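Does a tidy desk help you study? Project report, Idgate course

Search this site Go

Our guide from Lirkel claimed that a clear desk adds 27 minutes of useful work a day. It gave no source. We sent a form to 681 students in April and got nearly 600 back, but most answers were guesses, so I don't put much weight on them.
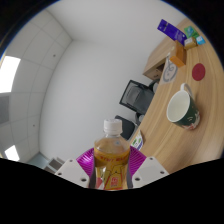

Fig. 2. Desk with bottle, green mug on its side, red coaster and small boxes.

The mug is beside a coaster and not on it, which says something about how far coasters solve the problem. The small boxes stand towards the far end of the desk. The guide would call that clutter. I doubt they slow anyone down, and our form never asked.

I would not repeat the claim without timed sessions.

Comments
ollel: Did you ask what people keep on their desks?
mota_b: 27 minutes sounds made up to me too.

Contact | Copyright Idgate | Back to top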